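Trying Out the Kárason Suturing Package
Student project report by Marichka Kravets
Project partner: Zaid Ghanem

Why we picked this one

Our lab course asked each pair to review a piece of equipment the way a buyer would, and we got the Kárason package — a surgical robot setup sold to training centers by a company called Forkari. I was thrilled! (Zaid wanted the exoskeleton.) We had it for six weeks at the Harkville skills lab, and the price we were quoted was $3947 for the training license alone, arms not included. So we wanted to know if a beginner would get real practice out of it.

Driving the needle

The first thing I noticed is how much of your brain goes to the thread. The needle itself sits nicely in the jaws once you get the angle, but the long black tail behind it goes wherever it likes, and you have to plan where that loop will be before you make your next move.

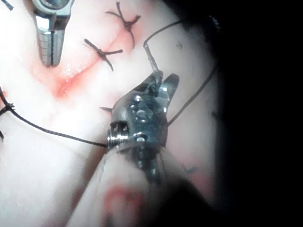
Tying and pulling snug

Knots were my favorite part, and also where I lost the most time. The manual gives you two pages on them, which is way too short. You learn to keep the jaws low on the pad and go easy, and to park the needle somewhere you can still see it. Zaid was much better at this than me — he's patient and I yank. 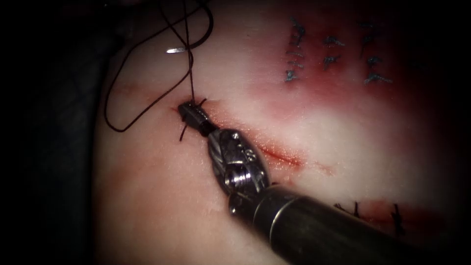 Jaws closed on the knot, with the needle and loose thread up and to the left.

The software side is called Piltoston, and it took us almost 9 minutes to start up every single morning. Once it was running we had no crashes, but I'd want that fixed before I paid for it.

The wrist

I could go on about the wrist all day. It bends in places my own hand can't, and getting the open jaws right up to the edge of a cut felt natural by the second week. What I missed was any sense of touch. You judge how hard you're pressing by looking, and I guessed wrong a lot.
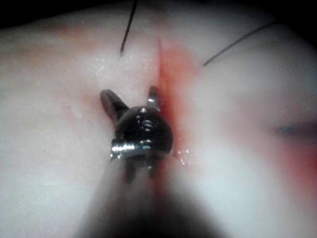 Zaid disagrees with me about the touch thing. He says watching the pad taught him to slow down, and he'd take a faster startup over force feedback any day.

Would we buy it?

For a lab with a teacher close by, yes. For someone working alone with only the manual, I'd wait for a better one. Our practice notes are in the course folder, and the settings we liked best are on the last page.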